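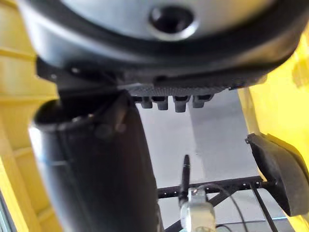
Most of the time we lose on a robot is lost after a failed grasp, when three people stand at a screen and try to work out what the software believed. I think teams should build the tool that answers that question before they touch the planner. A thin upright object is a good test. Take a pen standing point up in a small white clamp, with one black finger hiding a good part of the view from the wrist. If the gripper closes in the wrong place, the camera picture alone won't say which part was at fault. Detection could have put the pen in the wrong spot. The hand-eye calibration could be stale. The planner could have been given the right pose and the controller stopped short of it. Those are different bugs with different owners, and without a record they all look the same.

I work on tooling at Mallance, so I have a stake in this. I also spent four years on the planning side before that, and I was as bad as anyone. We had a sampling planner that I was proud of. When a pick failed I would change the cost weights, run it again, and if it worked I moved on. In September Rahel Aigner went back through 83 failed picks from our Dremcombe site and sorted them by cause. She had to do it from partial logs, and it took her far longer than it should have. The planner was at fault in 2 of them. The largest group came from poses that were correct when they were computed and too old by the time they were used. I had been tuning a part that was working.

What I want from a replay tool is modest. It should let me stop at any moment in a run and see every input the software had at that moment, with the age of each one. I want the pose estimate, its confidence, the joint positions, the planned path, the commanded path, the measured path, and the version of every config file that was loaded. All of it has to be on one clock. Then I want to swap out one piece and run the rest again from the same inputs.

Our own tool for this is called Gullen. It started as a script by Jouko Halonen that lined up two log files, and it still has some ugly parts from that time. The color scale for confidence is backwards in one panel and everybody is now used to it.
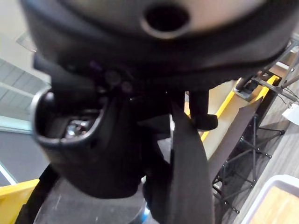 Why not just record all the camera video and look at that?

Video shows what happened and says nothing about what the software thought was happening. You need the estimates and the commands next to it, stamped with the same clock, or you are guessing with better pictures.

The usual objection is cost, and it is a fair one. Full logging fills disks. Melina Karagiannis, who runs our storage, has told me so in plain terms more than once. What we settled on is a rolling buffer: the robot keeps the last 60 seconds of everything at full rate and writes it out when a pick fails, when a person presses stop, or when a watchdog fires. Successful runs are kept at a reduced rate. I would like to keep more of the successful ones, since a run that worked by luck looks fine in the summary and only the full record shows how close it came. We argue about this and I expect we will go on arguing.

A better objection came from Stelios Tzanetos. He thinks replay makes people overconfident. You change the detector, replay the old run, the new pose is better, and you call it fixed. But the old run followed the old pose. If the new detector had been in charge, the arm would have gone somewhere else and the camera would have seen something else. He's right. Replay can tell you that a component gives a different answer to the same input. It can't tell you how the closed loop would have behaved. For that you have to go back to the hardware, or to a simulator you trust, and I don't trust ours with anything that bends.

I still think replay earns its place, as a filter. It gets rid of the ideas that would not have changed anything. That is most of my ideas, to judge by the last year.

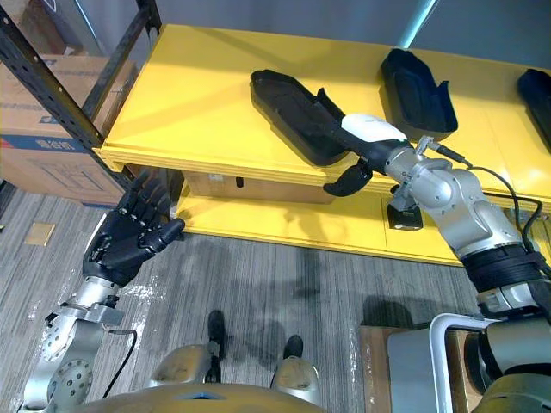
Does a robot with two different hands need two separate logs?

One log is better, with each hand as its own set of channels. Many faults only make sense when you can see what one arm was commanded to do while the other was moving.

Some of this is a matter of habit as much as code. When we moved to the newer two-arm setup, the pressure was to get the first demo done and add the recording later. The vendor's controller, from Kiani in our case, already had a log of its own, and it was tempting to call that enough. It covered joints and currents. It knew nothing about our perception stack and it kept its own time. Merging the two afterward meant estimating the clock offset from the motion itself, and the offset drifted over a long run. We spent a lot of effort on something that a shared clock on the first day would have avoided.

So my advice to a small team is to put the clock and the recorder in first, while the rest of the stack is still small enough to read in an afternoon. Use a plain planner. Use whatever detector you have. Every message should carry the time the data was captured as well as the time it was sent, because those two get mixed up constantly and the first is the one that matters for a grasp. And make the failed-run file easy to open – one command, no setup – or people will skip it and start changing weights again, as I did.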